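Seventeen sessions in, and a few thoughts

2021-05-01

I finished my first year of training as a counselor at the Padbridge clinic in April, and I've been meaning to write something down before the summer swallows me up. There were 17 of us at the start, all a bit older than I expected, and most of us had come from some other job (mine was payroll, which I don't miss one bit!).

The reading was the hard part for me. We had 3,000 words due every other week, and I'd sit at the kitchen table on Jisley Street until the kettle had gone cold twice over, trying to say what I thought about grief without sounding like a greeting card.
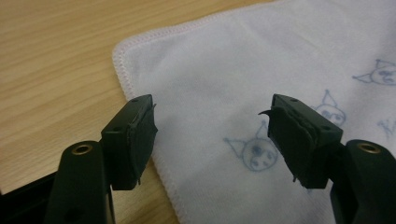
What I'd tell someone starting in the fall

Get your placement sorted early, because the good ones fill up. You need 100 supervised hours before the second year, and mine came together slowly, an evening here and a morning there. Budget for the extras too. Fees, books and the bus out to Padbridge came to $1,630 for me, and I hadn't planned for half of it.

And do go to the peer group, even when you're tired. I nearly skipped the first one, and I'm so glad I put my coat on and went.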